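Notes from Bay 8: Teaching the Arm to Set a Kitchen Table

In July the members' meeting at Titine approved a second season for the tabletop kitchen build, and I was asked to keep a public record of it on this site. Readers who followed the first season will recall that the work ended with a stiff wrist joint and a long list of repairs. Those repairs are complete. The present entry covers the layout of the table, the choice of objects, and the changes made to our recording routine.

The build is shared between two members. Garba Usman is responsible for the wiring and the gripper. I am responsible for the control software and for this journal. Modupe Igwe joins us in the evenings, after the wood shop closes, to review the day's runs and mark the ones that should be discarded.

The tasks are deliberately plain. The arm is asked to pick up an item, carry it to a plate or a bowl, and release it. We selected items that differ in shape and grip, including bottles, cups and toy fruit, and we change their positions between runs. A program that has learned only one arrangement is of little use to us. The ketchup bottle remains the hardest item in the set. It is smooth and wider at one end than the other, and it requires an approach across its narrow part.

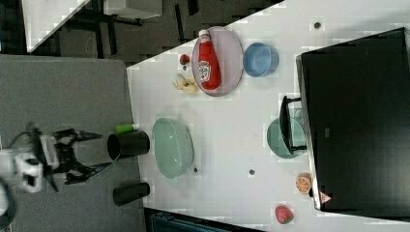
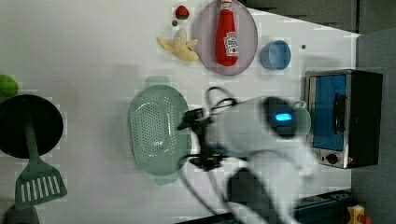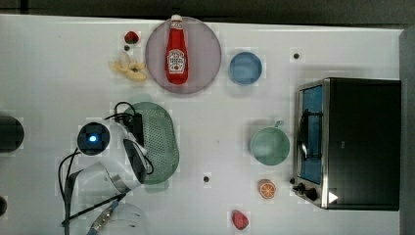 By the close of the month we had recorded 1,493 runs, of which Modupe set aside 157. Most of the rejected runs share a single cause. The fingers closed before the arm had settled, and the item was pushed away instead of lifted. Garba has since added a short pause ahead of each grasp. The pause makes every run slower, and there was some debate over whether to keep it. We have kept it for the present.

The second change concerns cables. During the first season a loop caught on the wrist twice and pulled a connector out of its socket. We have rerouted the gripper line and left more slack at the upper joint. The slack is not attractive, and a proper sleeve has been requested from Jelberg, whose parts we used for the bench supply. Until it arrives, the person at the controls is expected to check the loops before each session and to sign the sheet by the door.

Members who wish to operate the arm should note the following. Training is required and takes one evening. The emergency stop must be tested at the start of every session, with a second person present. Items are to be returned to the kitchen crate at the end, including the small toy pieces, which have a habit of turning up in the laser room.

Our next task is pouring, using dry rice in place of water. Garba has begun a new set of finger pads, and 106 short test grasps are planned before the old pads come off. The files for the current pads are in the shared folder under Posten, along with the wiring diagram. Corrections to the diagram may be left in the comments or on the board outside Bay 8.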